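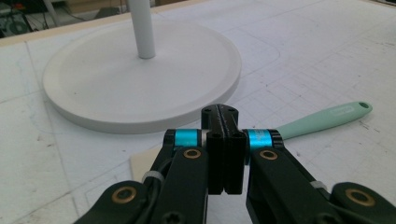

Hjalti Nørgaard wrote to me that a weighted base is just a lid with ambitions, and I've kept his line because I like it! A disc base (some catalogs say plate base) is the wide, flat, round foot that holds up a single pole, whether that pole ends in a lamp, a sign or a paper towel roll. I've been writing up household stands for 20 years and I still get the terms mixed up.

The pole may be threaded, pinned or simply pushed into a socket. Prasten sold the push-in kind, which I find wobbly, and Karnport went with a thread (much better, if you ask me). White is the color I run into most, with the pole and the disc made to match.
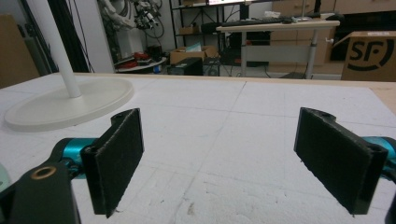
Wobble also depends on what the disc stands on, so try it on a hard, level surface before you blame the socket. Fotar's old leaflet suggested a quarter turn and another try.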